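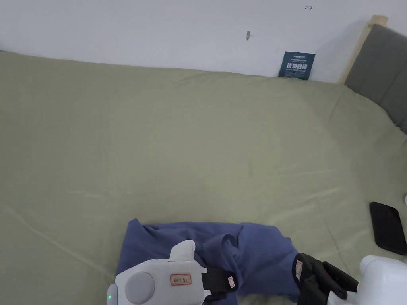
AUTOMATION WATCH

Folding, again

A blue top bunched up on a green sheet, a gripper at either side of it. This is the job we keep hearing is nearly cracked. Cemier says its June trials covered 200 garments, and Lamach promises a home version for 3739 pounds. Neither will say how long one shirt takes, or who picks it out of the basket first.

I'd want to see a whole wash done on an ordinary bed — phone left lying on the sheet, creases and all — before parting with a penny. The laundry at Drurnomholm gets through 52 loads a week and still folds by hand. The manager has seen two sales demos and bought a bigger table.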